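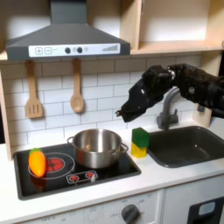
The play kitchen corner at Belum

Maeve Phelan and I have been fussing over this little kitchen since October (pour yourself a coffee, I do go on a bit). Up top you get the gray hood with its plus and minus buttons, and those blond wood cubbies I would happily have in my own house.

Spatula, spoon and pot

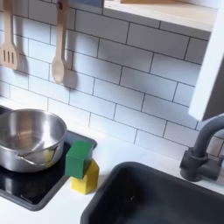 Tiles and shelf

I'm so fond of the white tile with its thin gray lines, laid in staggered rows like the real thing, and of the way the spoon and the slotted spatula throw their long shadows across it. The shiny black cooktop and the steel pot make it feel like supper is on the way!

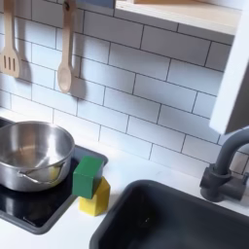

Between the stove and the sink

Look how pale the counter is, and look at the edge of the shelf with its fine little layers. Eilif Fagerlund talked me into light wood after I'd gone back and forth over 17 paint chips, bless him, and I've thanked him many times. The strip of counter between the stove and the sink is small, but it's my favorite spot, and a bright yellow block looks just lovely over it.

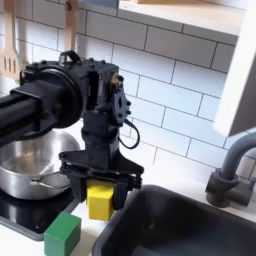
Yellow block and steel pot, play kitchen, Belum.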